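How I Finally Got the Shoe Pile Under Control

September 26, 2019
By Rochelle Greenberg

For most of last winter our front door wouldn't open all the way. You had to turn sideways and sort of shuffle in, and whatever was behind the door (boots, gym shoes, one lonely flip-flop) got shoved along the wall with you. I'd been telling myself we needed a bigger entryway. What we needed was a small shelf and about an hour of my time, so I'm writing down how I set ours up in case your hallway looks like mine did in January.

First, get every pair out where you can see it. I mean every pair, including the ones under the bed and the ones in the car! We had 39 pairs for three people, and I'd have guessed half that. I spread them on an old sheet in the living room and made the family walk past and claim things. Anything unclaimed by bedtime went in the donate bag. My daughter rescued two pairs she hasn't worn since, but you pick your battles.

Next, decide which shoes get to live by the door. My rule is two pairs each, the ones you wore this week, and everything else goes to a closet. That's the part I skipped the first couple of times I tried this, and both times the shelf filled up with sandals in the cold months and I was back to kicking sneakers out of the way.

Now the shelf. Measure before you shop, and measure with the door open as far as it goes. Write down the width, the depth and how high you can go before you hit a light switch or a coat. I didn't do the depth the first time and ended up with a metal rack that stuck out far enough to catch me right on the shin. My friend Theda took it off my hands and it's been very happy in her garage.

I like three tiers for a small space, and I like bamboo – it wipes clean, it doesn't look like office furniture, and I can lift it with one arm to sweep. Look for a little raised lip along the front of each level. Shoes slide more than you'd think, especially when someone drops them on from a standing position, and the lip catches the toes.
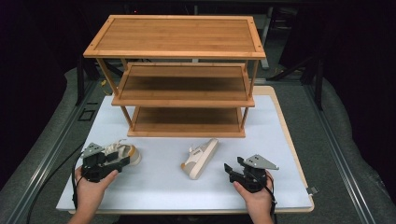 Before anything goes on, give the shoes a quick clean. Knock the soles together outside, get the grit out of the treads with an old toothbrush, and wipe the uppers with a damp cloth and one drop of dish soap. White sneakers need a bit longer, mostly along the seam where the upper meets the sole. Take the laces out if they're gray and soak them in a mug while you do the rest. Then let everything dry completely. I leave ours overnight with crumpled newspaper inside, and I don't put them near the heater anymore after what happened to my good loafers.

Loading it is easy once you've got an order. Heaviest shoes go on the bottom, so the whole thing stays steady if somebody bumps it. Kids' shoes go in the middle where they can reach. I keep the top for whatever I'm wearing tomorrow, plus a small dish for keys. Set pairs side by side with the toes facing the same way, and if you're short on width, turn one shoe of each pair around so the heel sits next to the other one's toe. It buys you an inch or so per pair, and on a narrow shelf that can be the difference between two pairs and three.

Don't stuff laces under the tongue while they're still knotted, by the way. Loosen them when the shoes come off. It takes a few seconds and the morning goes so much better.

For upkeep I do a five-minute reset on the first of the month. Everything comes off, the shelf gets a wipe with a barely damp cloth (dry it right after, bamboo doesn't love sitting wet), and I check the screws. Mine loosened a little in the first few weeks and then stayed put once I'd snugged them up by hand. Any shoe that hasn't moved since the last reset goes back to the closet.

Boots are the one thing I still haven't solved. They're too tall for the lower levels and they look ridiculous on top, so for now they stand on a tray next to the shelf – if you've got a better idea, leave me a comment, and please tell me how wide your hallway is.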